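Serau Connector Retention Kit, Part 309
For Serau two-finger grippers, bracket mount
Made by Loverer

Availability: in stock
Sold as: pair (one kit per arm, left and right parts are the same)
Replaces: foam strain relief supplied with earlier brackets

Overview

The 309 kit holds the signal connector to the gripper body when the wrist is turned under cable tension. It is a required part on any Serau gripper used for low picking from floor level, and on any two-arm cell where a cable can be pulled by the other arm.

The kit was released after a fault was found in the original connector latch. Owners of affected units should read the safety notice before ordering or continuing to run.

Safety notice: unexpected closing after signal loss

On affected units the connector can back out of its socket without separating fully. The position signal drops while motor power is still present. The gripper controller reads this as an object that has slipped and drives the fingers closed at the maximum current setting. The fingers stay closed until power is removed. The arm itself does not stop, as it has received no fault from the gripper.

Two hazards follow. A hand placed between the fingers during this state will be pinched. Fabric held by the fingers may also stay held while the arm continues its programmed move, which can drag a basket or pull on an open appliance door.

The fault was reported by Rirkora during a laundry handling trial and was repeated on our bench. With the original latch and the wrist turned 190 degrees from its home position, the connector began to lift in under 200 cycles. No lift was measured over the same test with the 309 kit fitted.

Affected units

Grippers shipped with controller firmware earlier than version 3 and a connector without a locking tab. The tab is on the cable side and can be felt with a fingernail. Units supplied through Ziółkowski were fitted with the locking tab before delivery but may still have the older firmware. Check both.

Interim measures

Until the kit is fitted:
Limit wrist rotation to 90 degrees either side of home.
Set maximum close current to the lowest value that will hold the load.
Keep hands out of the finger area unless gripper power is off at the supply. The software stop leaves motor power on.
Check the connector by hand before each shift. If it moves, take the gripper out of service.

Tape and cable ties around the connector are not an accepted repair. In bench tests a tie moved the strain to the solder joints inside the plug.

What the kit contains

Retention clip
Clip screws with thread lock applied
Cable guide, snap fit
Printed fitting sheet

Fitting

1. Park the arm with the fingers clear of any object. Switch off gripper power at the supply and lock it out.
2. Remove the foam strain relief and clean off the adhesive.
3. Press the connector fully home. If the pins are dark or bent, replace the cable before going further.
4. Place the clip over the connector and tighten the screws by hand, then a quarter turn with the driver.
5. Snap the guide onto the bracket and lay the cable in it with enough slack for full wrist travel.
6. Restore power, update the firmware to version 3 and run the signal loss test from the service menu. The fingers must stop where they are and the arm must report a gripper fault.

Do not return the cell to use if the test fails. A gripper that closes during the test has a controller problem that the clip will not correct.

Limits of use

The clip is not a cable support. It does not make the gripper safe for shared work without guarding, and it is not rated for washdown. Clip screws are single use.

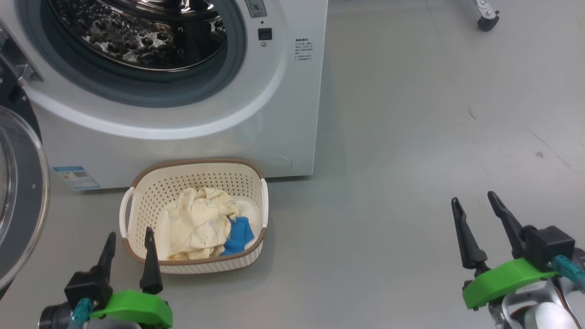
Cable slack should be set at the lowest pose in the program, with the wrist turned as it will be in use. For front-loading washers that pose is usually the pick from a floor basket. With both grippers down near the floor and their fingers pointing up, the teal connectors face different ways, one toward the robot and the other out to the side, so each arm needs its own slack setting. Run the move slowly with the washer door open and an empty basket in position, and check that neither cable reaches the door or the basket rim. Repeat the check whenever the washer is moved or the basket is changed for a different size. Replacement screws are listed under Serau spare parts.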